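December, late, tea gone cold again

Spent the whole day on the rules page. I know, I know, I said I'd have it done by Thanksgiving! But Marjorie wanted one more pass before it goes up on the wall at Priltach, and then Lionel wanted a pass on Marjorie's pass, and you can guess how that went.

The good news is we got it down to one sheet. The old one ran to four pages and had a paragraph on footwear that I'm pretty sure Gaetano copied from his last job. The new one starts with the thing I care about most, which is hands. No hands inside the enclosure while the arms have power. Not for a quick nudge, not to stand a bottle back up, not even if you're the person who wrote the rule (ahem). You stop the session, you cut the power, you wait for the other person to say "clear" out loud, and then you reach in.

Lionel thinks saying it out loud is silly when you're the only two people in the room. I told him about the time at Yeoman when Sandra and I each thought the other one had hit the stop, and he went a bit quiet. So it stays.

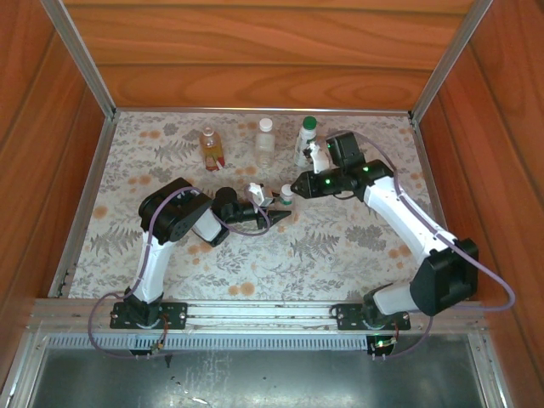
Then we got into the two-arm stuff, and that took until lunch. With one arm you can be a little sloppy about where things go. With two sharing a table I want it written down: both arms back to their rest poses before anybody changes the setup, and slow speed for the first run after any change at all. Waraporn asked if swapping one bottle for another counts as a change. Yes! A taller bottle is a different bottle. She wrote that in the margin word for word and now it's in the official version, so I guess I'm quotable.

Cables got their own line too. Look at the whole loop, base to wrist, before you start, and move the arm through its full reach once while you watch for snags. I had "check cables" in there before and Marjorie said that means nothing to a new person, and she's right, everybody glances down and says yep, fine.

We argued longest about the log. Gaetano wants every stop written up, even the boring ones. We had 68 stops last month and I'd bet most were someone being careful, so I worried people would quit pressing the button if it meant paperwork. We settled on one line per stop, 30 words max, no names. I can live with that.

Still to do: ask Esitz whether their spare stop buttons fit our box, fix the typo in rule six ("griper," which Sandra says should stay), and get it laminated. Waraporn's taking the first new starter through it in the morning and I promised to keep my mouth shut and just watch.

Bed. Forgot to call Mom back.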